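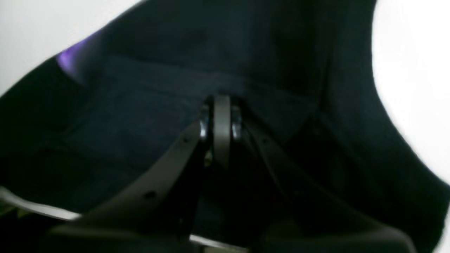
marl_30
Finished Kultholm last night. The siege drags for 11 chapters, but the ending works. I keep picturing the Dremurar cloaks like that dark navy cloth, all folds and creases.

tidewick
Disagree, the siege is the best part. Book one was slower. 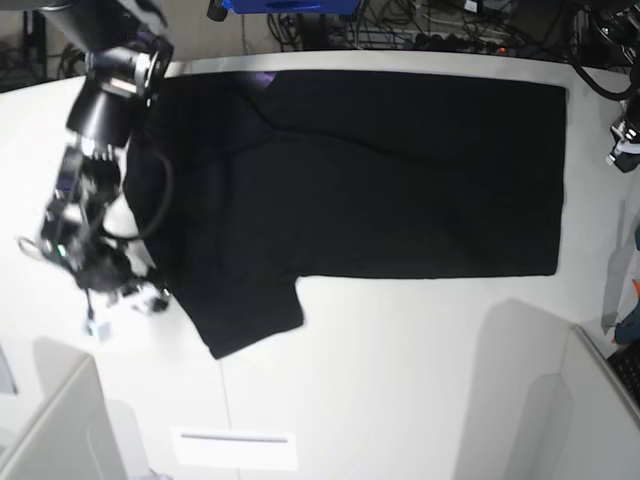
pennyroot
Do I need to read Dillness first?

marl_30
Only if you want Ojala's backstory. Kultholm stands alone.

tidewick
I'd still start with Dillness. It's short.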